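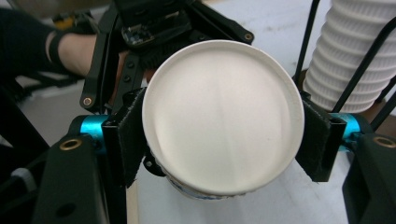

How often should the break room water dispenser be inspected?
Once a month by the person on the rota, with a short wipe-down at the end of every shift. The filter has its own schedule, given under item 9.

Break Room and Water Point Checklist
Site: Rudosley, ground floor
Month: April
Checked by: Satish Uniyal
Start time: 7:40 a.m.

Mark each line OK, FIX or N/A. Write a comment for every FIX. If a line was FIX last month and is still FIX, write "repeat" in front of the comment.

Water dispenser

1. Unit stands level and does not rock. OK
2. Power cord and plug free of cuts, scorch marks and strain. OK
Comment: Cord was lying across the walkway behind the bin. Moved it back against the wall and clipped it.
3. Ground-fault outlet trips and resets with the test button. OK
4. Drip tray emptied, washed and dried. FIX
Comment: Repeat. Scale on the left side of the tray does not come off with dish soap. Soak overnight in descaler, rinse twice. If it is the same next month, order a new tray from Pivura.
5. Taps clean, no drips after closing. FIX
Comment: Cold tap drips for a few seconds after it is released. Slow, but it fills the tray by the afternoon. Reported to Skorneo.
6. Child-safe catch on hot tap works. OK
7. Hot water warning label in place and readable. OK
8. No leaks at the inlet hose or shutoff valve. OK
Comment: Dry to the touch with a paper towel. Valve is stiff. Turn it off and on at each inspection so it doesn't seize.
9. Filter within its service limit. OK
Comment: The log shows some 320 gallons through this filter. Our limit is 1,000 gallons or six months, whichever comes first. Write the install month on the new cartridge in marker before it goes in. The last one had nothing on it and we had to go through the invoices.

Cups and supplies

10. Paper cups stored in closed sleeves, off the floor. FIX
Comment: Two open sleeves on the lower shelf next to the floor cleaner. Threw out the cups from both. Cups go in the upper cabinet only, and chemicals stay under the sink.
11. Cup holder wiped inside and out. OK
12. Used-cup bin has a liner and is not overfull. OK

Counter and sink

13. Counter clean, sealant sound along the back edge. FIX
Comment: Sealant has lifted behind the faucet, 7 inches long. Water gets under it. Pant will cut it out and reseal; keep that end of the counter dry until then.
14. Sink drains freely. OK
15. Hand soap and paper towels stocked. OK
16. Microwave door closes fully, inside clean. OK
Comment: Turntable was off its track.
17. Refrigerator at 40 degrees F or below. OK
Comment: Read 37. Thermometer is on the middle shelf; please leave it there.

Floor and exits

18. Floor dry, mat flat. FIX
Comment: Mat corner curls up by the door. Took it up for now. A heavier one is needed before the wet weather.
19. Path to exit at least 29 inches wide and clear of chairs. OK
Comment: This is our own minimum for the gap between the table and the counter. The exit door has a separate line on the fire checklist.
20. First aid kit sealed and in date. OK

Open items carried forward: 4, 5, 10, 13, 18.

Item 10 will be looked at again at the next shift change. The rest wait for the May check unless the tap gets worse, in which case close the inlet valve, unplug the unit and hang the out-of-service tag on the taps. Tags are in the drawer under the microwave.

Finished 8:15 a.m. Signed copy in the binder, S. Uniyal.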